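Car left standing since spring, what should I check before I drive it?
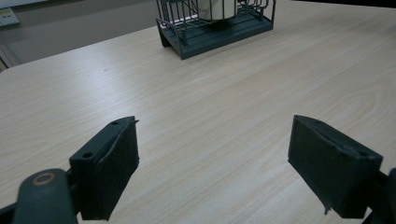 Green wire rack on the table

Lakmal Fakir
Hello all, hoping someone kind can help. My old petrol hatchback has been sat on the drive for five months while I was working away in Gandberg, and I'd like to use it again in July. It's got manual everything and a carburettor, and I'm rather fond of it (my sister calls it the biscuit tin). The battery was left connected, silly me, and there's 2 gallons of old petrol in the tank. Can I just charge it up and go, or am I asking for trouble?

Kavinda Kodikara
Ah, lovely to hear of another one still in use! I'd take the battery off and give it a good slow charge overnight, and if it won't hold, a new one is money well spent. Top the tank up with fresh petrol and check the oil and coolant while you're there. Pump the tyres up and look along the sidewalls for cracks. The brakes are what I'd worry about most, as mine stuck on solid after a winter in the garage and I had to have a rear drum off to free it. Try it gently up and down the drive first, and if anything grabs or the pedal feels soft, get a garage to look before you go on the road. Oh, and do check your MOT and insurance haven't run out!

Siddiqui
mine sat for 8 months and started first go, but a mouse had been at the wiring so have a look under the bonnet. don't rev it over 3000 till it's warmed up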